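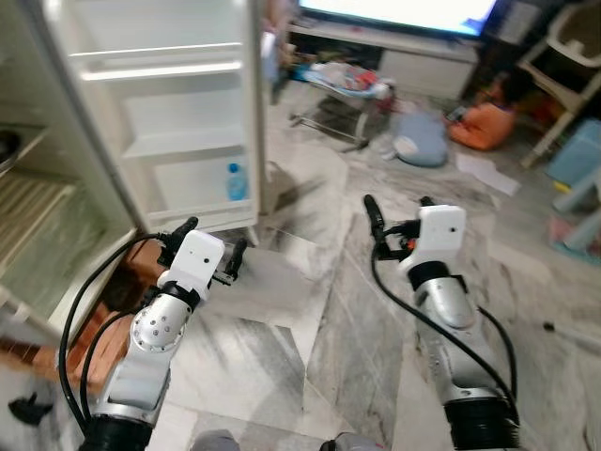 Refrigerator and TV corner, shared room, November

KOSTMONT HOUSE - SHARED ROOM MEETING
Minutes, November

Present: Ngozi Okonkwo (chair), Sum-yee Chu, Chun-yin Yen, Killian Delaunay (notes)
Apologies: Hsin-yi Yu
Started 6:40 pm, Chun-yin joined during item 2

1. Last minutes
Agreed. One fix, the kettle was Sum-yee's, not the house's. Killian to change.

2. Refrigerator
Long one. Main points only.
- Door shelves. Upper and middle for small jars and sauces, lower bin for drinks and bottles. Agreed. Chun-yin wanted the middle shelf for eggs, no support.
- Names on everything. Masking tape and marker to live on top of the TV cabinet. Anything without a name goes at the Sunday-night clear out - correction, at the weekly clear out, day still to be fixed (see 6).
- Wire shelf. Ngozi says things tip over on the bars, small pots especially. Sum-yee has a spare plastic tray, will measure it first.
- Door left open. Came up again. Please shut it while you are deciding what to eat.
- Smell. Sum-yee thinks drip channel at the back, Killian thinks old leeks. Baking soda first, then we'll see.

Temp setting left where it is. Chun-yin to buy a cheap thermometer, up to 300 from the house jar. 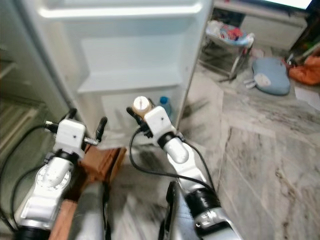

Bottles then. Too many half finished ones, people open a new one before the old one is gone. Proposed: water bottles and small bottles together in the lower bin, caps on tight, standing up. Nothing lying on its side on top of them. Agreed by all. Sum-yee asked if sauces in small bottles count as bottles or sauces. Bottles, if they are too tall for the shelf above. Ngozi will write this up on one sheet and tape it to the outside of the door.

Medicine or anything that looks like medicine to be labeled clearly, full name and date opened. Hsin-yi sent a note asking for this, everyone fine with it.

3. Floor and boxes
Cardboard not to stay on the floor by the refrigerator. Flatten and take down same day. Killian has offered to do this month's. Tile needs a proper mop, small bits get under things and scratch. Mop head is finished, Chun-yin to get a new one, Nerari type as the others dont fit the handle.

4. TV cabinet
Drawer is full of leaflets and dead batteries. Everyone to take out what is theirs before next meeting, rest gets recycled. TV off when you leave the room please, Ngozi found it on twice.

5. Money
Jar stands at 4,000. Cleaning supplies came to 65 less than planned. Sum-yee suggested putting 2,000 aside for when the refrigerator needs replacing, seals are not great. Chun-yin would sooner fix the seal. Agreed to get a price for the seal from Sivix and decide after that. Killian to call.

6. Clear out rota
Not settled. Ngozi can do mornings only, Chun-yin evenings only. Hsin-yi to be asked. Sum-yee will draft somthing and pass it round.

7. AOB
Spare key still missing. Whoever has the big cutting board, please bring it back.

Actions
Ngozi - door sheet
Sum-yee - tray, rota draft
Chun-yin - thermometer, mop head
Killian - Sivix, cardboard, fix last minutes

Closed 7:35 pm. Next meeting same place, time to be confirmed once Hsin-yi replies.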